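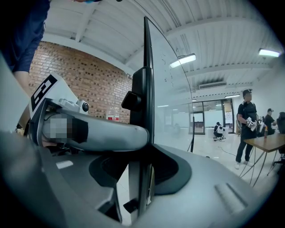
At work on the ground floor, Ranstead

About Brellico

Hello and welcome! We're a small tidying and clearing school in Ranstead, started by Rania Twal and Viorica Ionescu, who met while emptying the same office building and found they both rather loved it. We teach people how to sort, pack and reset a workroom so that the next person can walk in and get going.

Our practice floor is white tile with a curved red brick wall down one side, and it is never short of things to sort. Screens, cables, boxes that have been taped up more than once, bottles by the pile - if an office collects it, we've probably had it on our floor!

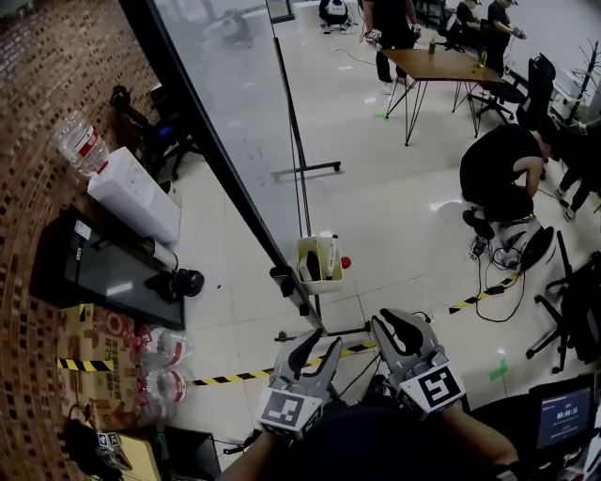 Beginners start with the bottles, always. They're light, they roll, and you learn very quickly to work from the wall outwards. Screens come later (two hands, please), and then the boxes, which everybody wants to open. Viorica runs the packing sessions and Rania takes the sorting ones, though they swap whenever either of them gets bored.

Groups are small and a course takes 2 days. Bring flat shoes and a water bottle with your name on it. Tea is on us - and so are the biscuits, if you get there before Viorica.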